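What Happens to Old School Computers?
Project report, 1/5/21

I picked this topic because my school replaced a whole lab last year and I wanted to know where the old machines went. So I wrote to the Prudosby recycling depot, and they sent me their yearly sheet — way more detail than I expected!

The depot took in 1,439 computers from schools and offices. Of those, 782 were cleaned up and given to families, and the rest were taken apart for parts and metal. One desktop can be reused for up to 6 more years if it gets more memory, which surprised me (my mom's is older than that and she won't part with it).

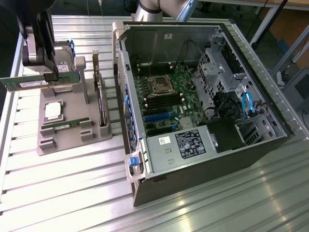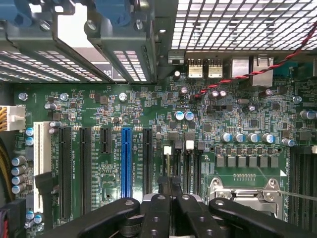
Fig. 1 and 2. Memory modules, a processor and a hard drive (first picture); a motherboard in an open tower case (second picture).

The hardest part was the money section. Selling scrap boards pays a little, but wiping drives takes time and the depot has to pay people for it. I had planned a survey too, but only my own class answered, so I left it out of the totals.

If I did this again I'd start in April and visit the depot in person. I'd also ask how they pick which families get a computer, as the sheet doesn't say.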